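### 3.2 Housing conditions and the home study survey

The survey covered two districts of Stemalton, where most of the housing stock was converted from workshops in the last century. Questionnaires were mailed in September to 3,000 households, and 1,997 were returned complete. Respondents reported the finish of walls and ceilings in the room used most for reading or desk work, the type of lighting, and how often they found speech hard to follow there. The wording of the acoustic items follows Nakpan's earlier Simevura study, with 4 items dropped after the pilot.

Ceiling finish was coded as plaster, paneled, or other. Wall finish was coded separately for each wall, as many converted rooms combine an original brick wall with newer surfaces (Figure 2). Rooms with mixed finishes were kept in the sample and entered under the finish of the longest wall. 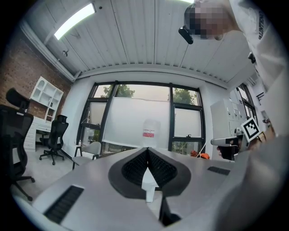

*6 min read*

**Figure 2.** Room with a white paneled ceiling, an exposed brick wall, and a desk below wall-mounted shelving.

Respondents in rooms with at least one bare brick wall reported difficulty following speech more often than those in fully plastered rooms. The difference was larger in rooms without rugs or curtains and became small once floor covering was entered in the model. Ceiling finish had no clear effect of its own. Open shelving was recorded only as present or absent, so we can't say whether its size or contents matter.

Reverberation was measured in 20 of the surveyed homes, all in the Simero district. The measured values agreed with the reported difficulty in most rooms. The exceptions were small rooms facing the main road, where respondents may have been describing traffic noise. These rooms are treated separately in Section 3.3.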